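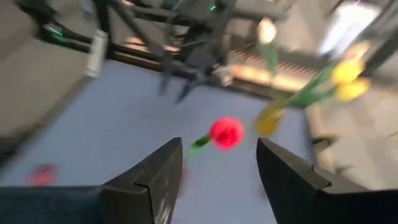 The rulebook at Likia fits on 2 sheets of paper, and most of it concerns what has to happen before anybody reaches across a table. Likia is a small robotics workshop in Illthorpe that trains robot arms to handle light, awkward objects. Flowers are a standard task. A red bloom lies between the open fingers of one gripper, a second arm hangs at the far edge of the table, and a yellow vase with yellow flowers stands within the work area. The arms are small and the objects weigh almost nothing, which is the kind of setup where people get careless.

Hamisi Simiyu wrote the first version of the rules in February, after a visit to a larger shop where he watched a technician lean in to straighten an object while the arm was still powered. The technician was fine. Simiyu went home and started a list.

"We had habits," he says. "Everyone had different ones. I would stop the arm and say so out loud. Somebody else would stop it and say nothing. Then a third person would walk in and guess."

The first rule is that whoever is running the arms is the only one who can say the table is open. Hands stay off until that person says "open," and the word is used for nothing else. The operator says "closed" before power goes back to the joints and waits for an answer from each person in the room. If there is no answer, the arms stay still.

The second rule covers indicator lights, and it has caused the most argument. Each arm at Likia has a green light that means the controller is on. Visitors tend to read green as safe. The rule says a light is never enough to go by, whatever its color, and that the operator must check the state on the screen as well. Bakari Ogola, who runs most of the afternoon sessions, wanted the lights covered with tape. Simiyu wanted them left alone so that a dead controller could be spotted from the door. The lights stayed uncovered, and the wording of the rule was changed three times.

Much of the rest is about layout. Two arms that share a table can reach each other, so each one gets a zone, and the strip where the zones overlap is written down before a session starts. Only one arm may enter the strip at a time unless the task calls for both. When it does, the speed limit drops to 400 millimeters a second. Ogola would like it lower.

"People ask why we bother when the thing is picking up a tulip," he says. "The arm doesn't know it's a tulip. It pushes as hard as you let it push."

Props get a section of their own. Anything that can tip over is placed by hand with the table open, and its spot is noted so the next run starts the same way. Real water is banned from vases near the electronics. Objects that fall to the floor stay there until the session is stopped. That last one took some getting used to, Ogola says, and he still catches himself bending down.

Cables come next. They have to be checked at full reach as well as in the rest position, and any loop that could catch a finger or a joint is tied back. The check is signed. Likia keeps the sheets in a binder, and when I visited it held 101 of them, a few with coffee on them.

None of this replaces the formal safety standards for industrial robots, and Simiyu is firm about that. A shop still has to do a proper risk assessment, and the assessment has to cover the gripper and the objects along with the arm. His pages are meant for the hours afterward, when the assessment is in a drawer and someone wants to get one more run in before dinner.

Other shops have asked for copies. Lema, which builds sorting cells, took the "open" and "closed" calls and dropped the rest. Flovport, a training center, uses the full text but added a rule that new staff may not operate alone during their first two weeks. Simiyu plans to borrow that one for the next revision. He also wants to rewrite the part on lights again, and Ogola has asked to see the draft first.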